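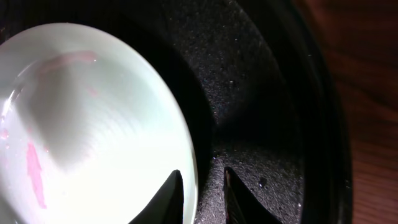 Tracey Rudd says I should scrape every plate the second people stand up from the table, and that anything pink left till morning is my own fault. Tracey, I love you, but I was talking! You know how it gets at our place after a big supper. The plates go in the big dark bowl, the bowl sits on the table, and everybody keeps right on with the story they were telling.

Anyway, hello, and welcome to the plate page. I put it up on 11 December 2012 after so many of you asked about the bowl (more on the bowl in a minute) and I've been adding bits to it ever since. There are only two pictures so far because I'm slow, and I never know what to write under them. The rest is me going on about dishes.

The one at the very top is a pale plate with pink streaks on it, down in the speckled inside of the container. I like that speckle a lot. My grandmother had a roasting pan with the same kind of finish and I could stare at it for ages when I was supposed to be drying.

People have asked how I get pink off plates. Beets are the worst, then cherry pie, and then that red cabbage Davoud Rezaei brings every year in the giant jar. I don't do anything fancy. Cold water first, a quick wipe with my hand, then hot water and soap. If there's still a shadow I make a paste of baking soda and leave it on while I do the forks. Ibrahim Mohammed swears by lemon juice and a little salt. I tried it and it worked fine, but I had a paper cut and I'm not doing that again.

Now, the bowl. Clearing the table into one big bowl is how we did it at the house in Clollstead, where the kitchen was down four steps and around a corner and you did not want to make that trip with a stack on your arm. You set the bowl down in the middle, everybody leans in with their own plate, and one person carries it off. The kitchen in Dondden is right next to the table, so there's no need for it at all now, but we still do it. Habit, I guess! My sister-in-law thinks it's awful and stacks hers neatly off to one side.

A few things I've learned, for anyone who wants to try it. Plates go in before glasses, or better yet keep the glasses out of it completely. Knives go in a mug. Don't fill it so high that you can't see your feet on the way to the sink — I lost a gravy boat that way one March and I still think about it. And get a bowl with a real rim, something your fingers can hang on to.
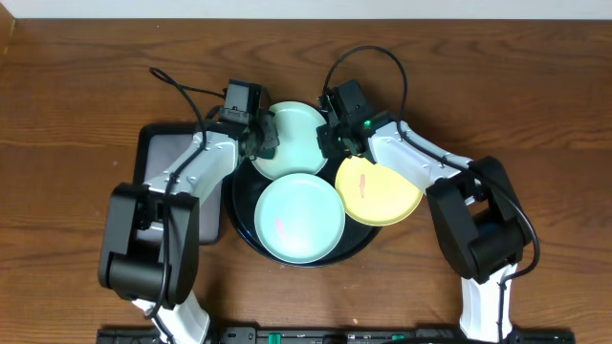 Two pale green plates and a yellow one in the big bowl, with the yellow one propped up against the rim.

Doesn't that yellow look good next to the green? I've had a soft spot for mixed plates ever since our old matching set got down to five and I had to start feeding people off whatever was in the cupboard. Sharon Muriithi has a full set of Griltisska in one color, all of it perfect, and she keeps felt circles between the dinner plates. I would last a week. With mixed ones you can drop a plate and just go find another, and the kids get to fight over who has the yellow.

The tabletop came out nice in this one too, all that reddish-brown grain. I could look at wood grain all day. I've had a couple of emails about how I take care of my tables, and my answer is the same for all of them: wipe it with a damp cloth, dry it right after, and don't set a hot pan on it without something under it. I oil mine when it starts to look thirsty. There are fancier waxes (Shokri makes one that smells like oranges) but I always end up with too much on my sleeves.

Priit Ozoliņš asked if I ever soak plates overnight. I do, yes, and I know I shouldn't. The trouble is that in the morning somebody wants to make coffee and the sink is full of cold gray water and forks. If you're going to leave them, leave them dry in the bowl with a dish towel over the top and deal with it after breakfast. They'll need a little more elbow grease but at least you can fill the kettle.

That's all I've got up for now. I want to add the blue platter next, once I find out which cupboard it went into, and Davoud has promised me the cabbage recipe. If you clear your table some other way, write and tell me about it. Tracey already has.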